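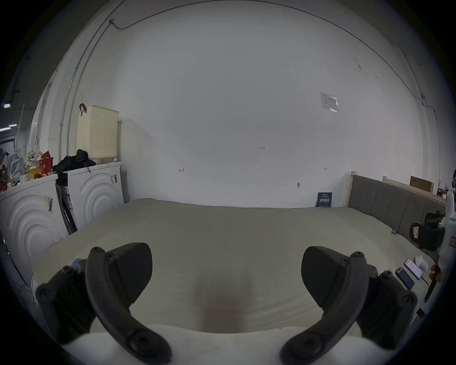
Back bedroom, bed and white wall

Ticket: Back bedroom does not heat overnight
Product: Gorudlow wall thermostat with Trondora zone valve
Status: Closed
Category: Hydronic baseboard / zone control

Original report

House was built in 1963 and has hot water baseboard heat, 2 zones. Zone 1 is the front of the house and works fine. Zone 2 is the back bedroom and the small bathroom next to it. Since the heat came on in September, zone 2 warms up in the evening and then goes cold after 9 p.m. The thermostat still shows it is calling for heat. The boiler runs if zone 1 is calling and stays off if it isn't. By morning the baseboard in the back bedroom is cold to the touch along its whole length.

Already tried: new batteries in the thermostat, power off and on at the boiler switch, bleeding the baseboard at the bathroom end. Got a little air the first time and none after that. No change.

Reply from support

Thanks for the details. Please check the following and add the results to the ticket.

1. With zone 2 calling and zone 1 turned all the way down, look at the lever on the Trondora valve. Does it move freely by hand, or do you feel resistance?
2. Feel the pipe on both sides of the valve after the zone has been calling for 30 minutes.
3. Check whether the thermostat has a night schedule saved. Some Gorudlow units keep the old schedule after a battery change.
4. Confirm that nothing is blocking the baseboard.

Customer update

Schedule first. There was one saved, but it only lowered the setting a few degrees, and the screen shows a call for heat even when the room is cold. I deleted it anyway and set the thermostat to hold. Same result the next night.

Moved the bed out from the baseboard before going down to the basement. The back of the heater was dusty, so I took the front cover off and vacuumed the fins. A few were bent flat near the bathroom wall and I straightened them with a putty knife.

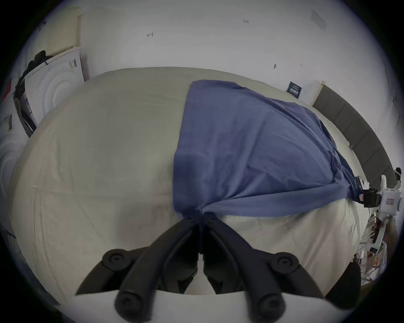

Valve lever: it has resistance when the zone first calls, then goes loose. When it goes loose it feels the same as the zone 1 lever does when zone 1 is off. The pipe on the boiler side is hot. The pipe on the far side of the valve is hot at first and was barely warm at 30 minutes.

Voltage at the valve motor terminals is steady the whole time. I checked it with a meter twice, once when the lever was stiff and once when it was loose. Same reading.

Reply from support

If the motor has steady voltage and the lever loosens, the power head is dropping out. Two possible causes: a worn motor, or a valve stem that is stiff enough to overload it. Turn off power at the boiler switch, remove the power head and turn the stem by hand. It should turn smoothly both ways with light pressure. Do not remove the valve body from the pipe.

Also, the end switch on this valve tells the boiler to fire. A valve that closes by itself opens the end switch too, which would explain the boiler staying off when only zone 2 is calling.
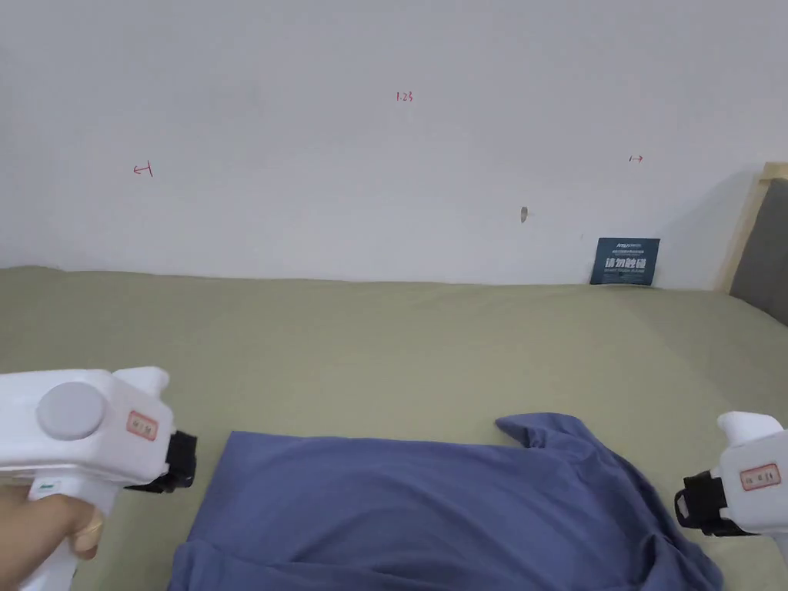

Blue-gray garment on the bed in the back bedroom

Customer update

Took the power head off. Stem turns smoothly. No grit, no leak around it. The power head itself is discolored on one side and smells burnt. The label has the Korkusar name on it, so I think somebody put on a replacement that was not the original brand. Is that a problem, or do they interchange?

Reply from support

They fit the same body, but we can't test or cover that part under the Trondora warranty. We recommend replacing it with the matching Trondora head. Angelovski Supply carries it, or any heating supply house can order it. Bring the old one so they can match the voltage and the wire count. Yours should have four wires, two for the motor and two for the end switch.
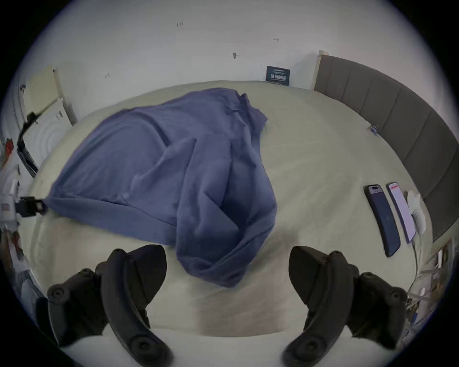
Please keep the baseboard clear while you test the new head, including the floor under the front cover where cool air enters. Bedding that hangs down over the heater will slow the air and make the room look like it has a valve problem when it doesn't. In your last photo the blue blanket is bunched up on the bed with a fold drooping toward the near edge, so fold it back on that side if the heater is there. Leave the thermostat on hold and the damper fully open.

Customer update

New power head installed. Four wires, same colors as the old one. Put the motor wires on first and checked that the lever pulled over, then connected the end switch. Boiler fired by itself with zone 1 off.

Heater is on the other side of the bed, so the blanket was clear of it. Damper was half closed and is now open.

Zone 2 held temperature all night. Lever was still stiff at 6 a.m. Please leave the ticket open for one more night.

Customer update

Second night was the same, no dropout. Ticket can be closed. The night schedule is back on.

Resolution

Failed third-party power head on zone 2 valve. Replaced by customer with matching Trondora part. Thermostat and wiring OK.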